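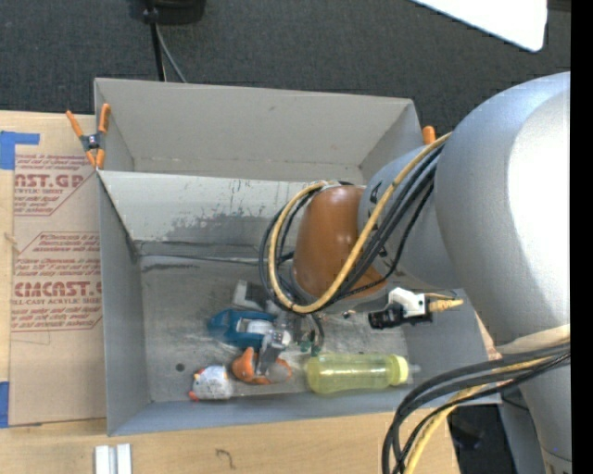
The gray bin on the wooden table, with the yellow bottle and the two plush toys.

Reading time: 4 minutes

Small things looking for their place

In our Plokum office, the objects without a home go into the metal bin. Last week Polyxeni Karagiannis started to sort them, and she asks for your help.

Inside there is a bottle with a cream-colored cap, a white plush toy, an orange one, and a blue thing which we believe is a tape dispenser -- please tell us if it is yours. The toys will go to the play corner in Margaritis in September.

The floor of the bin has stains which do not leave with soap. If you know a better product, write to Gaétan Lévesque or pass by room 113. He is there every morning from 8.

We use cookies to improve your visit. Accept | Settings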